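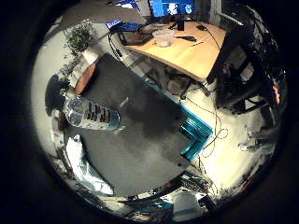

Bottle on the grey work surface, seen through the wrist lens.

Gripper arm: progress on the Dredum build

The Dredum arm now has its second set of finger pads and a new wrist camera. Work since the last issue has gone almost entirely into the camera, and the notes below are for members who want to copy the set-up or argue with it.

The lens is a fisheye. A narrower one was tried first and gave straighter lines, but it lost the object as soon as the fingers began to close. With the fisheye the picture is a circle in a black field, straight edges near the rim turn into arcs, and most of the room comes in whether it is wanted or not. Desk, monitor and office chair all appear. The correction step flattens the middle of the circle well enough for grasp planning and leaves the rim alone.

The calibration set stands at 1,824 stills, taken with the arm parked at a range of heights over the surface. Of these, 660 were thrown out for blur or glare. The glare is worst on clear plastic. A water bottle lying on its side gives bright lines along its ridges, and the edge finder takes these for the outline. Dropping the exposure helps a little. A cross-polarised lamp would help more and has not been bought.

The control board is an Erkis, bought second-hand, with the old firmware left in place. It handles the wrist and the two finger motors without trouble. The camera has its own cable, which was at first tied to the motor leads and picked up noise each time the fingers moved. It now runs down the other side of the forearm, with a loop of slack at the elbow – too short a loop and it pulls out at full reach.

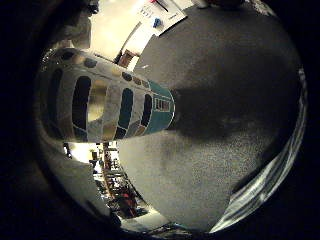
Does the arm need to be calibrated again each time the camera is taken off?

Only if the bracket comes off with it. The camera sits on 2 dowel pins and goes back to the same place, but the bracket slots have play in them, so moving the bracket means a fresh run.

Finger pads are cast silicone over a printed core. The first set, poured in the Leblanc moulds, was too stiff and let smooth cylinders roll out sideways. The present set is softer and has a shallow groove down the centre. It holds a cylinder across its middle with less motor current than before. Held near one end, the same cylinder tips, and the wrist has no sensor that would notice.

Closing speed is set in the Widis script by a single number. It is at 400 for now, in motor steps per second. Higher values work on heavy objects and push light ones away before the second finger arrives. A slower final stretch has been written but not tested under load.

Still to do: strain relief at the wrist, a proper cover for the board, and a grasp log that records failed attempts as well as good ones. The mould drawings and the correction script are in the shared folder under Dredum. Anyone printing the bracket should use the May version, as the earlier file has the pin holes on the wrong side.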